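Do You Need to Wash New Sheets Three Times? I Doubt It

Every bedding page seems to have the same advice: wash new sheets three times before you sleep on them, add a cup of vinegar, never use softener, and they'll come out like a hotel's. I've tried most of it. Some of it helps a little. A lot of it looks like a way to sell detergent.

Start with the vinegar. A cup in the rinse is supposed to "set" the color. Modern dyes are set at the mill or they aren't set at all, and salad dressing won't change that. If you're worried about a dark blue set, wash it alone in cold water and look at the lint.

Thread count is the next one. I once paid extra for a Meireles set because the label bragged about a very high number, and it pilled by July. My plain Fandside percale cost less and is still on the bed. I wouldn't go by the number at all.

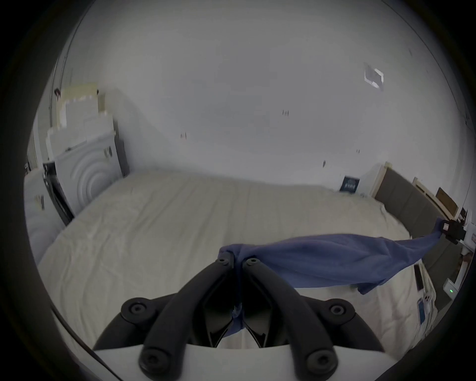
Anselmo Medeiros wrote in to say that I'm too hard on the three-wash rule. He washed a stiff Gornareck set 2 times and still found it scratchy, and the third wash did soften it. Fine. Stiff cotton loosens up with washing, and I never said otherwise. But you can sleep on it in the meantime, and the third wash will come along on its own.

What I do now:

Wash once, warm, with half the detergent the bottle asks for. The cap lines are generous.

Button the duvet cover before it goes in, or it will swallow the pillowcases.

Skip dryer balls if you only have them for static. Mine made a racket - and the sheets still clung. Taking the load out slightly damp worked better.

Fold the fitted sheet however you like. I've watched the corner-tucking videos and my closet door shuts either way.

As for linen sprays, Trisater makes one that promises to "refresh fibers." It smells nice for an hour. Open a window and pull the covers back until after breakfast, and keep your money.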